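Gloves, gift boxes and other things you keep asking me

I get the same questions about sorting and packing odds and ends, so I've put my answers on one page. I'm no expert, I just do a lot of it on the bed before anyone wants to sleep in it.

Why the bed?
It's the biggest flat surface I've got! Spread a sheet out, tip the drawer onto it and you can see everything at once. It's also kinder on the back than the floor.

Do knit work gloves need to go in pairs?
I'd say yes. I lay one on the other, palms together, roll from the fingertips and turn the cuff over the lot. The ones with the little white grip dots on the palm do cling to each other a bit (annoying when you're in a hurry), so flatten them out first. Mine live in a bag from Skono that zips shut.

Can I reuse a paper gift box for this sort of thing?
Please do. I'm a terrible hoarder of them, and the strawberry one with the pink rope handles is my favourite by miles. Light things only, mind: gloves, scarves, spare socks. I once put 7 tins of shoe polish in one and the handle came clean out on the stairs. 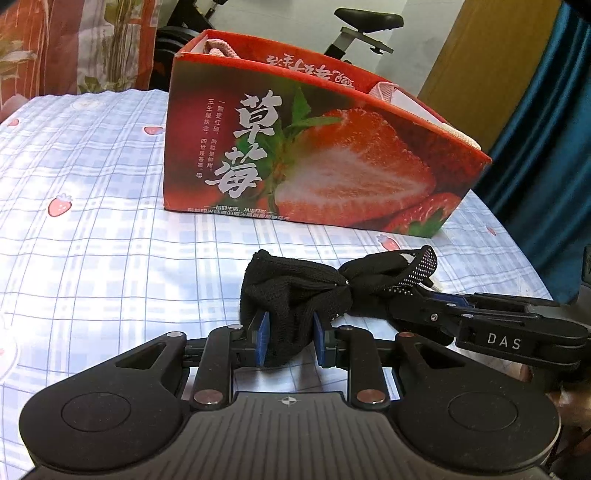 Tamer Atallah wrote in to say that he never rolls his gloves at all, he pegs them in pairs on a coat hanger behind the door, and he reckons the cuffs keep their stretch far longer that way. I've tried it since and he may well be right about the cuffs, though I kept knocking the hanger off.

How do you wash them?
Cool wash, inside out, no softener. I dry mine flat on a towel, well away from the radiator.

What about odd ones?
I keep single gloves until January, then they become dusters. A black knit one is brilliant on blinds – just pop your hand in and wipe along each slat.

Do you sell the boxes?
No, sorry! Mine came from a card shop in Drellton and I haven't seen the strawberries there lately.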